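The white cover finally came out of the closet this week. It has a faint raised flower pattern and goes over the pink sheets. I paid 80 for it in April and then left it folded up for months.

Peadar says to start at the headboard and work down. I start in the middle, find a long fold and pull it out toward the edges. The green headboard stays, studs and all. I still like the curved top.

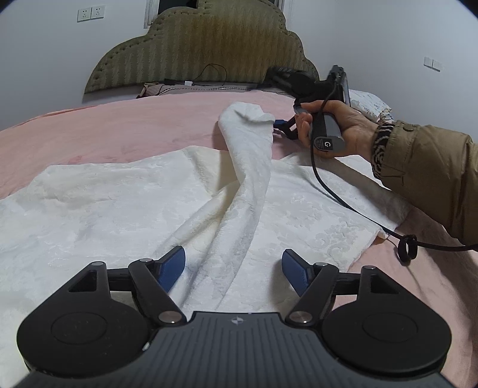 It's a bit big for the bed, so I tuck the extra under at the foot. The pillows go on last. Next I need to find a lamp.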